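Unit 4: Collecting Demonstrations by Hand and by Remote Control

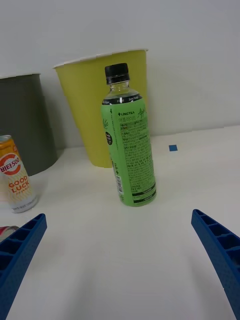

Fig. 4.1. Wrist view, sorting task. Bottle upright between the two fingers' reach and the bins; cans at left.

4.1 Two ways to demonstrate

In hand guiding, the operator holds the arm and moves it through the task while the joint positions are recorded. In remote control, the operator moves a separate leader device and the arm follows. Hand guiding is quick to learn, but the operator's hands and sleeves can enter the camera view. Remote control keeps them out, at the cost of some delay and a weaker sense of contact.

The Skellness lab bench uses remote control. The Poirier bench uses hand guiding. Students record on both.

4.2 What the wrist camera gives

The wrist camera moves with the gripper, so the fingers keep nearly the same place in every image while the objects shift and grow. Compare the bottle and the standing can in Fig. 4.1: the bottle is in full view and the can is partly outside it. A policy trained on this view alone has to act on objects it sees only in part. Clear plastic is a further difficulty. At the neck of the bottle the yellow of the bin shows through, and a color-based mask will tend to merge the two.

4.3 Recording rules

Start each episode from the home pose.
Approach at a steady speed. Pauses longer than a second are learned as pauses.
Close the fingers on the body of the bottle, below the shoulder.
Keep failed grasps in a separate folder. Do not trim them.
Change the object layout after every 8 episodes.

4.4 Data set for the assignment

The Skunham set holds 3,627 episodes, of which 318 are set aside for testing. Load it with the Zororance reader and plot finger opening against time for any 4 episodes. Mark the point of first contact on each plot and state how you chose it.

Reading for next time: notes on action chunking, sections 1 and 2.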